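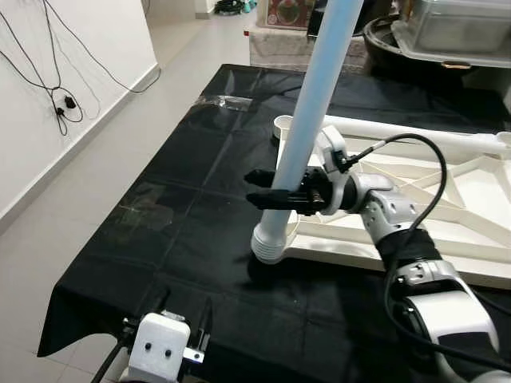

Page 2 of 3

Do balance boards do anything for older adults?

My dad is 74 and the Hurnley clinic sells one called Flonus. The flyer promises steadier walking in 40 days. I'm skeptical – has anyone seen proof?

Fermín Salinas
I'd ask who paid for the study. Flyers love a number. My physical therapist had me stand on one foot by the kitchen counter, free of charge. Ask his doctor first if he gets dizzy.

woo
my aunt has one, likes it

Flesimura
"Likes it" isn't proof. Did they compare it with plain leg exercises? If the clinic can't answer that, keep your money – and get his eyes and his pills checked.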